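Undeck project: progress report to the Benmoussa fund
Period covered: from March to the date of this report
Date: 2018-07-16
Prepared by: Chaimae Abdelaziz, with the data section by Shaimaa Ashour

Where we stand

We are on schedule with the data and a little ahead on the learning side, and we are very happy to be able to write that sentence. When the grant started in March we had an arm, a five-fingered hand, a table and a plan. Now we have a working method for teaching the hand to take small, oddly shaped things out of a container and put them back, and the first set of numbers we trust.

A quick reminder of the question you are paying us to answer. Most grasping work uses blocks, cans and boxes, which are easy to hold and easy to score. Undeck asks what happens when the object has legs sticking out, a curled tail and a back full of bumps, and when the walls of a container get in the way of the fingers. Our guess in the proposal was that a hand trained on both directions of the job, taking out and putting in, would need fewer examples than a hand trained on each one by itself. We called this paired training, and it is the main thing we have been testing.

The setup

We kept the table simple on purpose. There is a textured mat, a wicker basket and one toy animal at a time. The basket stands on the left side of the mat and the arm works from the right, so that every reach into the basket crosses the open part of the mat first. The crocodile has become our standard test object. It is long and low, its legs splay to the sides, and it lies along the length of the basket in a way that leaves the fingers little room to close around it.
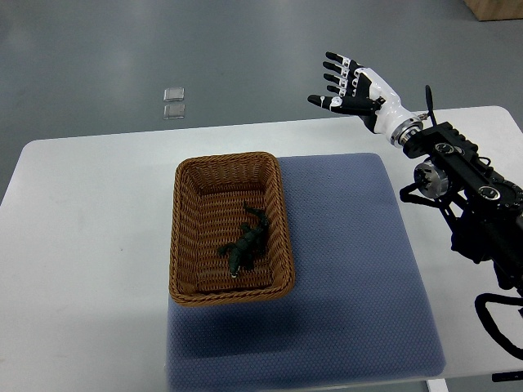

Data collected so far

Shaimaa's count stands at 518 complete demonstrations, each one guided by a person wearing the control glove. Our target for the full grant is 3,000, and the plan always had most of those falling in the second half, once the recording routine had settled down. It has now settled down! In the spring a single demonstration could take most of a coffee break to set up, check and save. The new start and stop script does the saving by itself and flags any run in which the hand signal dropped out.

We record two kinds of run. In an "out" run the animal starts inside the basket and ends on the mat. In an "in" run it starts on the mat and ends inside the basket. For both, the hand begins from a raised, open position over the right side of the table, and we ask the operator to come back to that position before ending the recording. This was Shaimaa's suggestion and it has helped more than anything else we changed this spring. With a clean beginning and a clean end, the runs line up with each other, and we spend far less time trimming them by hand.

The toy's heading is changed between runs. On the mat it may point toward the basket, away from it or toward the back of the table. With the head toward the basket, the curled tail is the part nearest the arm, and early versions of the model loved to grab it there.
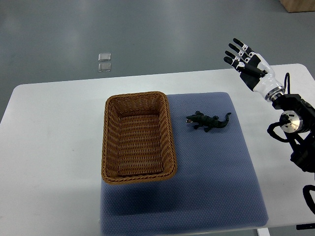
A tail grasp isn't always a failure, but it makes the body swing, and a swinging body catches on the rim. We now label where on the animal each grasp was made, so the model can be trained to prefer the middle of the body. Adding these labels to the older runs was slow work. It is finished, and new runs get the label at the time of recording.

First results on paired training

We compared 2 models built from the same amount of data. One saw only "out" runs. The other saw "out" and "in" runs in equal shares, so it had half as many examples of the job it was tested on. On taking the animal out of the basket, the paired model did as well as the single one, and it recovered better when the first grasp slipped. We had hoped for a tie at this stage, so the recovery result made for a very cheerful afternoon in the lab.

Our best explanation is that the "in" runs teach the hand where the rim is. An operator lowering a toy into the basket has to steer around the walls, and that steering seems to carry over. We want to be careful here – the test used one animal and one basket, and the basket stayed in nearly the same place. The next round will show whether the effect holds when those things change.

What went less well

The thumb is our weak point. During "out" runs it sometimes touches the basket wall before the fingers have closed, and the basket slides on the mat. We lost time in the spring trying to fix this in software. Utudholm, who built the hand, have since sent us a revised thumb setting with a slower close, and the sliding happens less often. We would like it gone altogether.

Next steps

Before the next report we will add 4 more toy animals, with different leg shapes and body lengths, and start moving the basket to new spots on the table. Flaltisance has agreed to rerun our comparison on their own arm using our recordings, and we are excited to see what a second lab gets. Chaimae will write up the paired training result as a short paper and send you the draft before it goes anywhere else.

Spending is within the plan and we are not asking for any changes to the budget. You are very welcome to visit and try the glove yourselves – the first few attempts are harder than they look, and we would be glad to add your runs to the set.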